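About Putden College

Putden College is a vocational and adult education college on the eastern side of Skosville. We teach building trades, horticulture, commercial cookery, office skills and English for new arrivals. Most of our students live within a short bus ride, and a good number of them are already working and come to us in the evening.

The college is named after the Putden estate, the farmland this part of Skosville was built on. We are a public college. Our fees are set each April for the following year and are listed on the Fees and Concessions page.

Where we came from

Putden began as a set of night classes in bookkeeping and fitting, held in hired rooms above the shops on Cuervo Street. The classes outgrew the rooms, then outgrew the hall that replaced them, and the college moved to its present grounds when the main building was finished. Horticulture came over from the old nursery site a few years afterwards. Cookery was the last to arrive, as it had to wait for the training kitchens to be fitted out.

We still keep an office on Cuervo Street for enrolments and testing. Students who work in the centre of town often find it easier to drop their paperwork there than to come out to the campus.

The grounds

The campus is laid out around a wide paved plaza. The main building faces it from the far side, with trees and shrubs planted along its foot, and most people cross the plaza at least twice a day to get to class and back. It is an exposed spot. If you are coming for an interview or an assessment in winter, bring a coat with a hood, as umbrellas don't do well out there.

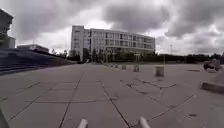
The main building from across the plaza, on a grey day.

The main building has long rows of windows on every floor and holds most of our general classrooms, the library, student services and the staff offices. Room numbers start with the floor, so a room beginning with 2 is on the second level. The taller block at the left-hand end is known to everybody as the tower, and you will see it written that way on timetables. Office skills and English are taught there.

The long stepped bank at the side of the plaza is where students tend to eat lunch when the weather allows. It also gets used for orientation talks, the horticulture plant sale and the end-of-year presentations. Please keep the lower steps clear for people walking through.

The paving is made up of large concrete slabs and some of it is showing its age. There are cracks and patched joints towards the middle, so take care if you use a cane, a wheelchair or a pram. We have put the plaza on our works program, and the first stage of relaying will be done by Duvano, the firm that looks after our paths and drains. Notices will go up at student services before any area is closed off. The level route to the front doors will be kept open throughout.

The trees and hedges along the edge of the grounds are looked after by our horticulture students as part of their course. Pruning, mulching and replacement planting are all assessed work. If you see a group out there with ladders and a trailer, please walk around them.

Teaching and class sizes

We take nearly 400 students a year across all programs, full time and part time. Practical groups are kept small enough for everyone to have a bench or a stove of their own. Theory classes are larger and are usually held in the mornings, with practical sessions after lunch.

Our teachers have worked in the trades they teach. Many of them still do, and split their week between the college and a job elsewhere. This means some staff are only on campus on certain days, so please email ahead if you need to see a particular teacher.

A certificate course normally runs for 2 terms. Apprentices attend in blocks, arranged with their employer before the start of the year. Short courses for the public are held in the evenings and on Saturdays, and include tiling, bread baking, small engine repair and fruit tree care.

Support for students

Student services is on the ground floor of the main building. The staff there can help with concession cards, childcare referrals, travel passes, learning support and applications for the hardship fund. You don't need an appointment for a short question. For anything longer than ten minutes, it is better to book.

The library is open to all enrolled students and to Skosville residents who have joined as community borrowers. It has a quiet room, a computer room and a collection of trade manuals, some of which can't be taken home. Photocopying is charged by the page.

Getting here

There are 3 bus routes that stop near the campus. Get off at the college stop and follow the path to the plaza, then walk straight across to the main building. Visitor parking is at the rear and is free for the first two hours. Bike racks are beside the rear entrance.

Deliveries should go to the loading bay and not to the front doors. The plaza is closed to vehicles, apart from emergency services and booked works vehicles.

Visiting and enquiries

Campus tours can be booked through student services or the Cuervo Street office. Tours take just under an hour and cover the workshops, the kitchens, the library and the grounds. Wear closed shoes, or you will not be able to go into the workshops.

If you can't make it in person, the enquiry form is on the Contact page. We answer within two working days in term time, and a little slower over the holidays.

Page last updated: Wednesday, November 8, 2023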